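How to Re-Caulk a Bathtub

Old caulk shrinks, splits and goes black along the bottom edge, and once water gets behind it the wall starts to suffer. Replacing it takes one evening of work and a day of leaving it alone. I did our tub in September, and the steps below are what I would follow again.

What you need

One tube of 100% silicone caulk, labeled for kitchen and bath
A caulk gun with a smooth rod
A plastic scraper and a utility knife
Caulk remover (I used the Plodley gel)
Rubbing alcohol and paper towels
Painter's tape
A bucket

Latex caulk is easier to clean up but it doesn't last as long around a tub. If you plan to paint over the joint you will need latex or a hybrid, because paint won't stick to plain silicone.

Step 1: Take out the old caulk

Cut along the top and bottom of the bead with the utility knife. Keep the blade flat so you don't scratch the tub. Pull out whatever comes loose in strips, then spread the remover on the rest and wait the time given on the package. Scrape with the plastic scraper. On an acrylic tub, check that the remover is safe for acrylic before you open it.

Get all of it. New silicone does not bond to old silicone, and a thin film you can barely see is enough to make the new bead peel. If a spot feels rubbery under your finger, go over it again.

Step 2: Clean and dry the joint

Wash off the remover with warm water and a little dish soap. If there is mold on the grout, scrub it with a bathroom mold cleaner, rinse well, and open a window. Don't mix cleaners.

Let the joint dry overnight. I finished scraping on a Tuesday evening and left a fan pointed at the tub until morning. Right before you caulk, wipe the joint with rubbing alcohol and let that dry too.

Step 3: Fill the tub

An empty tub sits slightly higher than a full one. If you caulk it empty, the joint opens when somebody takes a bath, and the bead can tear. Fill the tub with cold water to just below the overflow. A standard tub takes 40 gallons or so less whatever you leave at the top, so start it early. Leave the water in until the caulk has cured.

Step 4: Tape both sides

Run one strip of painter's tape along the wall and another along the tub, with a gap of 1/4 inch between them. Press the edges down with your fingernail. Wider gaps need a wider bead, and anything over 3/8 inch should have foam backer rod pushed in first.
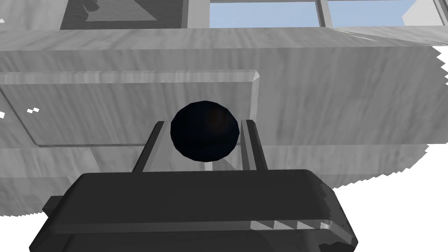
Step 5: Lay the bead

Cut the tip of the tube at an angle, with a hole a bit smaller than the gap. Pierce the inner seal. Start in a back corner and pull the gun toward you at a steady speed, keeping light pressure on the trigger. Do one wall at a time. When you stop, press the release on the gun or the caulk will keep coming.

Step 6: Smooth it and pull the tape

Wet a fingertip with soapy water and draw it along the bead in one long pass. Wipe your finger on a paper towel when it loads up. Pull the tape right away, while the caulk is still wet, at an angle away from the joint. If the edge lifts a little, touch it down with a damp finger and leave it.

Step 7: Let it cure

Follow the time on the tube, usually 24 hours. Keep the room above 63 degrees if you can and don't run the shower. Drain the tub once the caulk is firm.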